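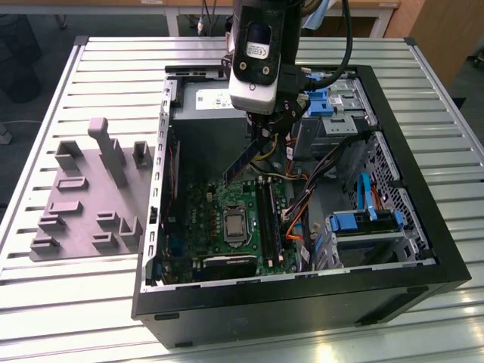

Adding memory to an old desktop: tips from my workbench
By Dima Hourani
02/08/2025

If you have an older tower that takes forever to open a browser, please don't put it out on the curb yet! More memory is my favorite cheap fix of all time, and it's one of the easiest jobs you can do inside a computer. I've brought a whole string of tired family machines back to life this way (my aunt's is still going strong on her sewing table) and I enjoy it every single time.

Before you buy anything

Find out what the machine takes. Memory comes in generations, DDR2, DDR3, DDR4 and so on, and they don't mix. The notch in the bottom edge sits in a different place on each, so the wrong kind won't go in no matter how nicely you ask. Look up the model number on the maker's support page, or pull one of the old sticks and read its label. Write down three things: the generation, the speed, and the most memory the board can handle. That last one catches people out. I once bought twice what a board would recognize and had to sell half of it on again.

Check your Windows too. A 32-bit version won't make use of much past 4 GB, so there's no sense filling the slots until you've moved to 64-bit.

Used memory is fine by me. It rarely wears out, and a matched pair pulled from an office machine is often a bargain. I keep a search going for the pairs I need and just wait.

Setting up

Shut the computer down properly, switch off the power supply at the back if it has a switch, and pull the plug. Then hold the power button in for a few seconds to drain whatever is left. Take off every other cable as well, and if you're the forgetful type, take a phone photo of the back first.

Lay the tower on its side with the open side up. I can't say this strongly enough! With the case standing up you're pushing sideways into a board that's hanging on a few screws, and you can't see a thing. Lying down, you press straight toward the table and the light falls right in. A towel under the case saves your tabletop, and the screws go in a muffin tin, one cup for each step.

Static is worth a little care. Stay off the carpet, leave the fleece in the closet, and touch bare metal on the case before you pick up a module and again whenever you've walked away and come back. A wrist strap clipped to the chassis is better still and costs very little.

Getting the cables out of your way

Older towers are a jungle of power leads, and some always hang right over the memory slots. You don't have to unplug them. Gather the loose ones, fold them back toward the drive bays and hold them with a soft twist tie or a strip of hook-and-loop. Skip rubber bands, they go brittle and snap. If you do have to unplug a flat SATA cable, pull on the plug and never on the cable, and squeeze the little metal clip if it has one.

While you're in there, have a look at the dust. A soft, clean paintbrush and short puffs of canned air do a lovely job. Hold fan blades still with a finger while you blow.

Putting the memory in

Open the latches at the ends of the slot by pushing them outward. (Some boards have a latch at only one end, so don't force the other.) Old sticks will pop up a little and lift straight out.

Hold the new module by its short ends and keep your fingers off the gold contacts. Now find the notch and match it to the bump in the slot. The notch is off center, so if it doesn't line up, turn the module around. It's fine to come in at a slight tilt while you're finding your way past the cables, but get it upright before you push.

Then press with both thumbs, one at each end, evenly. It takes more push than you'd expect the first time! The latches should swing in and click. If one end has clicked and the other hasn't, open both and start again. Look along the slot from the side when you're done: you want a straight line, with no gold peeking out at one end.

Installing a pair? Boards with four slots usually want them in matching colors, and the manual will tell you which two to fill first.

First start

Leave the side panel off for now, with your hands and the muffin tin well clear. Plug in the power, monitor and keyboard and switch on. An older machine may pause longer than usual or restart once. Go into the setup screen and check that the full amount shows up.

Beeping and a black screen nearly always mean a module that isn't all the way in. Power off, pull the plug, reseat it and try again. If that doesn't help, try one stick at a time, then the same stick in the other slot. You'll soon know whether it's the memory or the slot.

Once everything looks right, run a memory test overnight. After that, panel on, screws back, cables back, and go open far too many browser tabs.

Keep the old sticks in an anti-static bag with the size and type written on a bit of masking tape. I've dug into that drawer more often than I can remember.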